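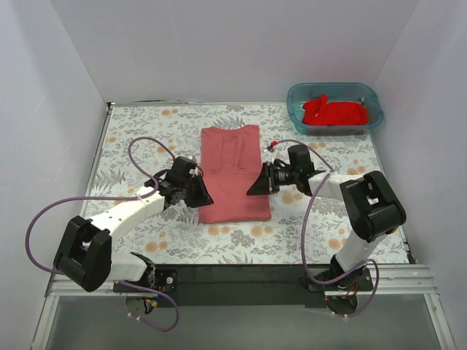 Larkia Garments - folding set

Contents
194 episodes of garment folding on a flat surface with a printed floral cover. One garment is folded per episode. Items not being folded stay in the bin.

Layout
episodes/ - one folder per episode
labels.csv - garment type, main color, fold style, final state
splits/ - train and test lists; 19 episodes are held out for test

Labels
Color is a plain word (rose, red, gray). Fold style is "half", "thirds" or "other". Final state is judged from the last image only.

Known issues
- Leaf and flower prints on the cover can confuse color-based masks.
- Sleeves tucked under the body are not labeled.
- Episodes from the Stulivport batch have no fold style yet - the column is blank.

Version
Second release, January. Folder names changed; labels did not.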